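Tundcombe bin-picking sim pack - quick review after 17 days

Posted May 18, 2023

Bought this for our small shop, 270 for the single seat license. Wanted to test pick routines before tying up the real arm. Short version: good, buy it, but read the bit on lighting first.

Install was painless. 4 starter rooms, all load fast. Menus are plain, docs are thin, search in the docs is worse. Nurhan Tatlı on the Skesadano forum has a setup thread that does a better job then the manual.

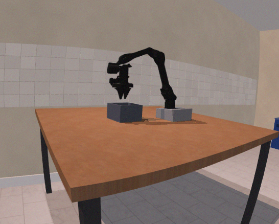
Default room is the one I use most. Table, tiled wall, arm on its gray mount, done. Black arm against pale tile is easy to read at a glance, and with the fingers hanging just over the open box you can judge clearance without swapping views. Shadows on the other hand - that long brown streak over the tabletop tripped my edge detection over and over. There's a softness slider, two menus deep. Turn it up.

Contact physics is decent. Sliding parts feel a bit greasy, stacking is fine. Exported 1,606 grasps to Anier with no errors, wich I can't say for the Siriwan pack I had before.

The wrist view is the real reason to pay. Very wide, round, black in the corners, takes some getting used to. Box walls come out bowed so calibrate before you trust anything near the rim.
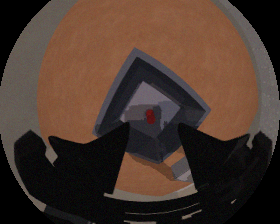 Screenshot: own capture, Tundcombe sim pack

Color is a help here, the red piece pops right out against the gray block. Gray on gray is harder. Would like more textures for the bin.

Support answered in a day. Next update is due in June, supposed to fix the docs search - will edit this if it does.

4 out of 5. Single seat is plenty for one person, skip the team plan.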